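关于我们

Batusard 是一家做双臂操作系统的公司,业务集中在桌面级任务:餐具回收、分拣、归位,以及与之配套的末端夹爪和控制软件。公司分为机械、控制、数据三个组,办公区与实验区在同一层,样机从装配台到测试台不出楼。

我们做什么

目前对外提供的产品线有两条。

Rikgate 是双臂工作站,包括安装横梁、左右两条机械臂、平行夹爪和头部视角相机。横梁固定在桌沿一侧,两臂的工作区在桌面中部重叠,重叠区内由调度层分配先后,避免两只夹爪同时进入同一物体上方。横梁上的线缆卡位可以移动,客户现场桌面宽度不一致时不必重新打孔。

Hevarer 是任务编排软件,负责把一项完整工作拆成可单独调用、单独重试的步骤。以餐盘清理为例,步骤包括取出杯子、清空残余、放入沥水架、处理餐具和纸巾。任一步骤失败后从该步骤重新开始,已完成的部分不回退。日志按步骤记录,现场工程师可以按时间段导出。

为什么选餐后清理

餐后清理涉及的物体种类多,尺寸和刚度差别大。盘子薄而宽,叉子和筷子细长且贴着托盘底面,纸巾会变形,米饭之类的颗粒物没有固定形状。托盘表面反光,透明容器的边缘在深度数据里经常缺失。这些问题在单一物体的抓取测试中不容易暴露,放在同一张桌面上则会互相影响。我们把这项任务作为内部回归测试的固定项目,软件每次发布前都要运行。

开放日

公司每年春秋各办一次开放日,接待对象为高校实验室、餐饮设备厂商和系统集成商。每场上限40人,分为5组,每组8人,各组轮流进入实验区。实验区内设2个演示工位,一个运行餐后清理,另一个拆开外罩,供来访者查看夹爪结构与走线。

餐后清理工位的流程如下:工作人员在托盘上摆放餐具,在黑色托盘内放置食物残余,确认人员退到黄线以外,然后启动程序。各轮的摆放方式不固定,杯、盘、碟的位置由现场人员决定,来访者也可以提出摆法。演示过程不剪辑,不跳步,夹取失败时由系统自行重试,连续失败则停机,由工程师说明原因后再继续。

最近一次开放日上,来访者的问题集中在三个方面:夹爪更换需要多长时间,透明容器如何识别,两臂在重叠区内如何避让。第一个问题与夹爪型号有关,我们在资料袋内附了对照表。第二个问题目前的做法是结合桌面标定与多帧结果,仍有误差,后续版本会继续处理。第三个问题在控制组的讲解中有完整说明,讲解材料可向联络邮箱索取。

合作与协作单位

夹爪指面材料的磨损测试由 Kulkarni 实验室承担,测试样件与现场使用件为同一批次。实验室每季度出具一份报告,结论用于调整夹持力的默认值。除此之外,公司接受短期的联合测试,合作方需提供目标物体的实物样品和摆放要求,测试数据由双方共同保存。

参观须知

开放日需提前预约,按单位登记,不接受现场报名。上午场九点半签到,下午场一点半签到,迟到的来访者并入下一组。实验区内请勿越过黄线,请勿将水杯带到工位旁。可以拍照,拍摄时请关闭闪光灯。需要查看控制柜内部的单位,请在预约时注明。

演示工位
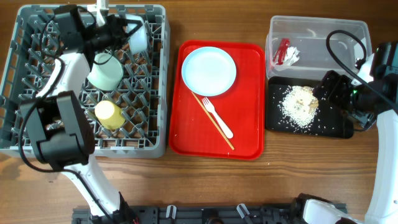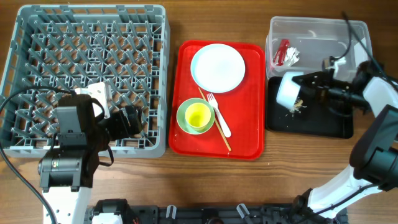

餐后清理演示:左侧为灰色沥水架,中间为红色托盘,右侧为透明收纳盒与黑色托盘。第二张中,右臂夹爪持白色杯子,位于黑色托盘上方。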